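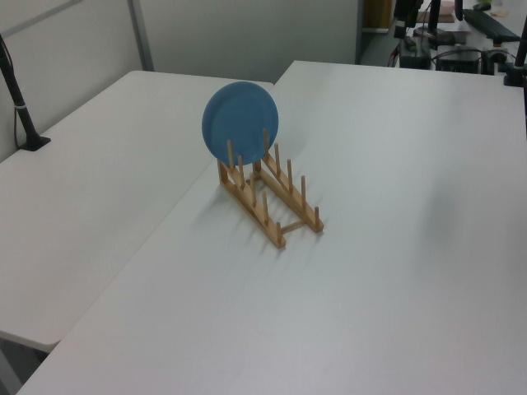
I promised a post on the dish rack numbers back in July and then kept moving it down the list, so this is a short version with the main result.

The question was simple. If you have a fixed budget of demonstrations for one task, placing a plate in a rack, does it help to throw some of them out? We had 2,080 demonstrations from the Bunon setup, all teleoperated, all using the same rack and the same small set of plates. A fair share of them were sloppy. The operator would miss the slot, back off, tap the peg, try again, and get it on the second or third go. Those still counted as successes in the log.

The policy trained on everything was okay but slow. It had picked up the hesitation. It would hover over the rack, drop a little, come back up, and sometimes do that until the time limit ran out. We called these stalls and scored them as failures.

For filtering I used Clirnik, the small scoring script I wrote about in an earlier post. It looks at the end-effector path only and gives a demonstration a lower score for every reversal in the last part of the motion, after the plate is over the rack. No images are involved. I sorted by score and kept the top 1,190, then trained again with the same settings, same number of steps. Then I did it again with only the top 595.

The 1,190 version was the best of the three. Stalls mostly went away and the placements were faster. The 595 version was just as fast but it fell apart when the rack was turned more than a little from its usual angle. My guess is that the clean demonstrations are also the easy ones, so a hard cut removes most of the unusual rack angles along with the bad driving. I checked the rack poses in each subset afterward and the spread does shrink, though less than I expected, so that may not be the whole story.

One thing I should have done from the start is a random subset of the same size. I added that on Thursday. Random 1,190 was slightly worse than the full set and had the same stalling problem, which makes me more comfortable saying the filter is doing the work and the smaller size isn't.

Slot position mattered more than plate color or size. The rear slot is the hardest one for us. The arm has to reach past the other pegs and the wrist camera loses sight of the lower edge of the plate just before contact. All three policies did worst there, and filtering helped there the least.

Caveats: one rack, one task, and 8 training seeds in total across the four conditions – two each, which is thin. Evaluation was done by me with a reset sheet taped next to the keyboard, and I knew which policy was running. I'd like to redo it blind.

Next I want to try weighting by score in place of a hard cut, so the odd rack angles stay in but count for less if the driving was bad. I also want to run the same filter on the Vương data, where the operators were more experienced and there may be less to gain. The training code is still on the Turer branch and needs cleanup before I share it. The scoring script is short enough that I'll probably paste it in the next post.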